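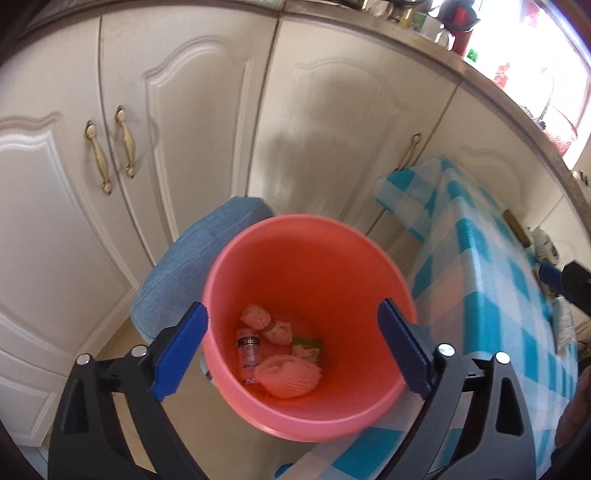

2 min read

Progress Report: Automation of Room Clearing, Marsden Site
Submitted 4/7/18 by Evie Sowerby, Program Manager, to the Plerico Workplace Fund

1. Summary
The second stage of the grant covers light cleaning work in the staff kitchens and guest apartments at Marsden. Work in this period centered on small waste: tied bags, empty bottles, wrappers and tissue of the kind that collects in a bucket during a shift. Larger loads are already moved by the carts installed in the first stage and are not discussed further.

2. Work completed
Cleaning staff have continued to record everyday tasks with hand-held grippers, and the recordings are passed to the Vamel team in Prurnberg for training. A total of 200 recordings were accepted in the period. Mervyn Parsons reports that soft items remain the hardest to grasp. A crumpled mesh or tissue wad gives way under the fingers, and a small bottle resting against it tends to shift. Revised finger pads have been ordered.

3. Effect on staff
There are 69 employees in the cleaning group, one more than at the start of the grant. No position has been removed. Recording is done in paid hours, in sessions limited to 30 minutes after several employees reported sore wrists.

Job descriptions have changed more than expected. Poppy Lambert and Ryan Stockdale now spend almost half of each shift on recording and checking, and both have asked that their pay grade be reviewed. Management supports the request. Some longer-serving employees have declined to take part — their hours have not been affected, and participation remains by choice.

4. Matters outstanding
The written agreement on retraining is still with Trevor Dunmore for comment. Employees have asked for a clear statement on staffing after the grant ends, and we have not yet been able to give one.

5. Next period
Trials with the arm in one kitchen are planned for September, subject to delivery of the new pads. We request that the unspent training budget be carried forward to cover them.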